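The bottle caps, and other things I have been putting off

3/18/19
Filed under: Home, Sorting Out

Hello again, and thank you to everyone who wrote after the last post, which was mostly about curtains and which I had not expected anyone to finish. I promised I would get to the bottle tops next. I have been promising my sister-in-law the same thing since August, and she has stopped asking, so I knew it was time to tip the whole lot out on a blanket and get on with it. 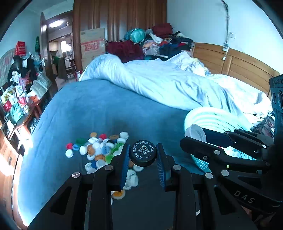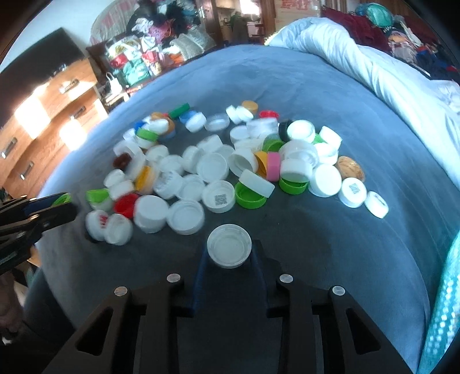 Blue fleece, for anyone thinking of doing the same. I tried it on the kitchen table years ago and the noise was dreadful, and half of them went straight off the side and under the cooker. A blanket holds them where they fall, and when you have had enough for the day you can gather up the four corners and hang the whole bundle on a door handle (I have left mine like that for a week at a time, and it does no harm except to the look of the hallway).

I should explain how we came to have so many. It began with Azadeh Sadeghi, who taught the little ones at the school in Jesgate and wanted plastic tops for counting and for a big mosaic on the wall by the coat pegs. She asked every family for 70. I am not a person who can be asked for 70 of anything. I started a bag under the sink, and then my mother started one, and then the couple downstairs heard and began leaving theirs outside our door in old bread bags, and by the time the mosaic was finished and varnished and had its little opening with squash and biscuits, we had become the sort of household that keeps bottle tops. Nothing was ever said to stop us. Azadeh moved on to another school and the tops went on arriving.

After that there was Reginald Zamora, who collects them for a charity drive and takes them away in sacks. He told me once that he won't set off in the van for fewer than 4000, which seemed to me an enormous number until I looked in the cupboard. He is very particular, and quite right too. He wants them clean, he wants no metal, and he wants none of those foamy liners left inside, and he will hand a bag back to you on your own doorstep if he finds one. I have had a bag handed back. I was more careful afterwards.

So there are really two jobs, and I have learned to keep them apart. The first is the washing, which I do in the bath in an old pillowcase with a zip. You put the tops in, do up the zip, run the water warm with a squirt of washing-up liquid, and then you swish it about like an old-fashioned laundress until your arms give out. Rinse twice. Milk tops need three goes, and I would say do those on their own. Then the pillowcase hangs over the taps overnight and you have a nice dry bag of tops by the morning, or by the morning after that if it is a damp week.

The second job is the sorting, and that is the one I love, although I will complain about it to anybody who comes to the door. I had a system from Delacroix, which is a sweet shop and not a system at all, but they used to give away their big empty tubs if you asked nicely and I have a row of them. Whites go in the largest, as there are always more whites than anything. Then blues, then reds, then greens, and then a tub that was meant for yellows and oranges but has turned into the place where I put things when I can't decide. Is a tan one an orange? My husband says yes. I say it is a brown that has been left in the sun, and we have had that conversation more often than is healthy for a marriage.

Greens are harder than you would think as well. There is a bright green, and a lime, and then a very dark bottle green that looks black in the evening, and if you put them all in together the tub looks like pond weed. Reginald doesn't mind in the slightest, they all go in the same sack in the end. It is only me that minds! I like to see them in their own colours on the shelf for a day or two before they go.

The children were a great help when they were small and are no help at all now. Back then I used to lay out the tubs and call it a race, and it gave me a good quiet half hour. Darnell Esposito's boy came to play one afternoon and beat mine hollow, and my youngest cried and said he had been hiding reds up his sleeve, and I am sorry to say that he had. I found them in our sofa the following spring. Darnell and I still laugh about it when we meet at the bus stop, and the boy is training to be an accountant.

I do keep some back. I know I shouldn't. The ones with printing on them are the trouble, as I can't help reading everything, even a bottle top, and once I have read a thing I feel I have been introduced to it. There's a biscuit tin of those on top of the wardrobe which is strictly not part of the sorting. Also a jam jar of very small ones, which are perfect for the feet of things if you make things, and I used to make things. One winter I did a draughts set with Amos Park from the evening class, twelve of one colour and twelve of another, with felt glued on the bottoms so they would slide, and it was a lovely thing to play with until the dog got at it.

You may be wondering about the bedroom, as I did say last time that I would clear the bedroom properly, clothes and all. I have not cleared the bedroom properly. I find I can only do one thing at a time, and if I once start on the clothes I have to decide about the blue coat, and I am not ready to decide about the blue coat. Harriet Lindgren, who some of you will remember from the piece about airing cupboards, swears by doing 36 items a day and then stopping, whatever state you are in. She does hers before breakfast. I tried it for the jumpers and got as far as the second day, when I found one of my father's and sat down with it, and that was the morning gone.

But I do think she is right about the stopping. I used to go at a job like this until I was cross, and then I would shovel the last of it back in the bag all mixed up and have to begin again. Now I put the kitchen timer on. When it goes off I finish the handful I am on, lids go on the tubs, and the rest waits in its blanket.

A few people asked about the tubs and whether you need proper ones. You don't. I was given a set of Nodetti stacking boxes for my birthday, very smart, with little windows in the front, and they are far too good for bottle tops so they have buttons in them. Ice cream tubs will do, or shoeboxes, although a shoebox will give way at the corners if you are too generous. I wouldn't use glass. I did have a lovely big glass jar and I am still finding bits of it.

Reginald comes for the next load once I have rung him, and I won't ring him until the whites are done, so that is my week. The buttons will have to be another post. I have 600 of them to put on cards for the Vukora stall, and I have lost the cards.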